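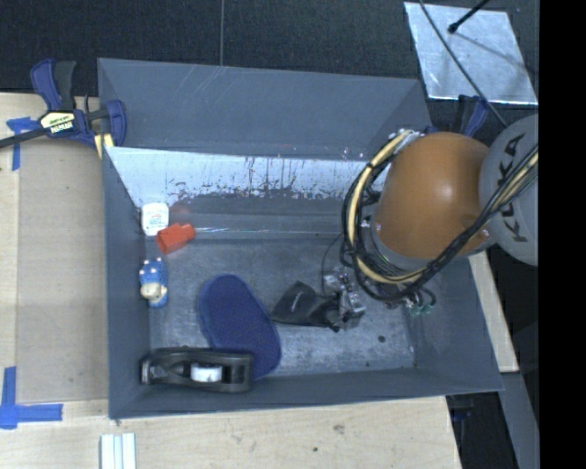 Replying to the list about the mixed bins, as I have the most time in the back room this month. The problem I keep running into is soft things and hard things going in together. The big grey bin is a fair case: a dark blue oval pad with a long black plastic tool lying over one end of it, and a black soft-looking item almost touching the other end. Anyone looking for the pad has to lift the tool off first, and the small stuff slides down the sloping walls and ends up underneath. The floor of that bin is scuffed but I see no reason to replace it.

On December 28, 2018, a member at Savska wrote:

> We have 478 items on the list and I would like to get every one of them
> into a bin before the Homgate order arrives. Is it OK to keep filling the
> large grey ones, or do people want smaller boxes? Homgate sells a divided
> box but the minimum order is 90 and I don't think we have shelf space.
> Also, are the labels from October still good?

Keep using the large ones. I would not order 90 of anything until the Drokitska shelves are cleared – there are still boxes there with no label at all.

What I suggest for now:

Pads, cloths and other soft goods go in one bin, laid flat.
Long plastic tools go in another, all pointing the same way.
Fittings and anything small enough to get lost go in a lidded tub inside the bin.

The October labels are fine except for the ones numbered over 1,000. Those were printed twice, so two different bins can carry the same number. Please leave them off and write the number by hand. I have a roll of 2,000 blanks, and can drop half of it at Savska next week if someone is there to open up.

One more question. The Jiang shelving has a lower weight limit than the old racks. Does anyone still have the sheet that came with it? I looked in the folder and found only the assembly instructions.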